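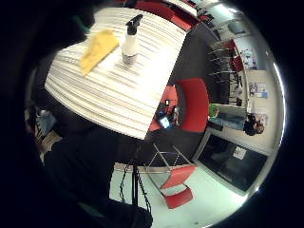

Yellow cloth and spray bottle on the round table.

January, evening

Up before seven and out along the towpath while it was still half dark. Walked as far as the Wornbridge lock and back. The river has dropped since last week but the lower field is still under water, and the gate to it is chained. Two swans in there, quite at home.

Spent the rest of the morning on the parish walks booklet. Meinir wants it at the printer by the end of the month and the Sinden walk is still far too long. The limit is 2,000 words for each one and mine stood at 2,176. I took out the paragraph on the old ropeworks, which I was sorry to lose, and most of the part about parking. Then I read it again and put two lines of the ropeworks back. Left it there.

The map is the bigger trouble. Capucine drew the stile on the wrong side of the lane and I didn't spot it until today, though I must have climbed that stile fifty times. Rang her. She was good about it and will redraw it tonight. She also asked whether the hill should be marked as 323 feet or given in metres. I said feet, as on the other maps, and then worried that the other maps might be in metres. Checked after lunch - feet on all but one.

Lunch was soup and the end of the loaf. Wiped down the table and paid the water bill.

Onyekachi came by at three with the proofs of his own walk, the one past the chapel. It is better than mine. He has a good way of saying where to turn without naming every tree. We had a disagreement over whether dogs can go through the churchyard. He says yes on a lead. I think there used to be a sign. Must look next time I'm up there.

Knee sore on the stairs this evening, probably the towpath. Used the frozen peas for 20 minutes and it eased a bit.

Letter from Piret, four pages. She has moved again and likes the new flat apart from the boiler. Will answer tomorrow if the rain keeps me in. Need stamps, lamp oil, and something for Lamisi's birthday.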